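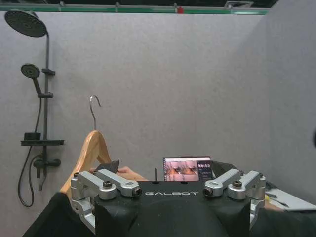 One wooden hanger, and the start of a very long afternoon.

So I finally did the closet. If you've been reading since April you know I've been promising this post for ages, and every time I got as far as opening the closet door I closed it again and made a sandwich. But we've been in the Brisdale apartment for 8 months now and I still had a suitcase I was basically living out of, so enough.

The big decision was hangers. I had a mess of wire ones from the dry cleaner, some fat plastic ones that came with the place, and a few of those velvety ones that grab your sleeve and won't let go (I hate them, sorry, I know everyone loves them). What I wanted was plain wood, light finish, metal hook, the kind my grandmother had. I love the curved shoulder on them! My sweaters don't get those weird little bumps anymore, and my one good jacket hangs like it did in the store.

I got mine at the Saturday market in Clallcombe, from a man clearing out a closed-down tailor's shop. He had nearly 2000 of them in crates and would have let me take as many as I could carry. I came home with 87. That is too many hangers for one person, and I've already given a bunch to my sister.

My system, if you can call it that, was to get everything off the rod first and sort it on the bed. Dark things went in one heap and light things in another. Anything I hadn't worn since the Kirkiditz trip went in a bag by the door. Then I hung it all back by length, long stuff on the left, so there's a gap underneath on the right for shoes. I kept a pen and paper going for the things that need a button or a hem, and that list is now longer than I'd like.

A couple of notes if you're doing the same. Wipe old wooden hangers down before you use them, and run your thumb along the edges, because a rough spot will snag a knit in no time. I did mine with fine sandpaper while I watched TV. The hooks on the old ones turn pretty stiffly, and a dab of candle wax fixed that.

Still to do: the top shelf, and the drawer I'm not discussing.

Comments

knitsandnaps: Candle wax on the hooks, yes! I do my zippers with it too.

porchlight_mom: Do the wood ones take up a lot more room on the rod? Mine is tiny.

Reply from the author: They do, a bit. I had to get rid of more shirts than I planned.

tealkettle: Waiting for the drawer post.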